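Robot Cell Safety and Fault Finding - Handout 4
Tutor: Catarina Patrício

Read before the lab. Bring the Gitow fault sheet, filled in or not.

1. What went wrong

Dice sorting task, simulated cell. Three dice on a small square board, arm comes down from above, picks one, lifts. Ran fine all morning on the Sturnbridge settings. Then run 107 - arm came down over the black one and kept going. Fingers driven into the board, no stop, no alarm. Joint torque went off the scale and the log just says "pick complete".

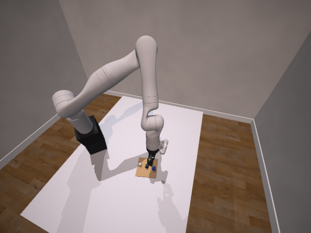
Cause was the board height. Someone (me) had put in a thinner board and left the old figure in the pick file, then "fixed" it with the wrong sign. So the target was 16 mm too low. The force limit should of caught it but had been switched off in July for a demo and never put back.

Two faults then, not one. Wrong number on its own = a stopped arm and a red light. Limit off on its own = nothing you'd notice. Keep them seperate in your write-up.

Desta Teshome asked why the log said complete. Look at line 446: the check only asks if the move has finished, never if anything is between the fingers. More on this next time.

2. Before you re-run

- force limit ON, read it back, dont trust the tick box
- board height typed in fresh, sign checked by your partner
- first descent at slow speed with a hand on the stop
- fingers open and well clear of the dice before you reset the fault
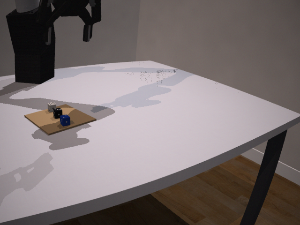 3. For next time

Half a page: what would this have done to a real arm, and to a person's hand on the board? Ruby-Lee Sheehan has the log files. Pestico chapter on guarding, first half only.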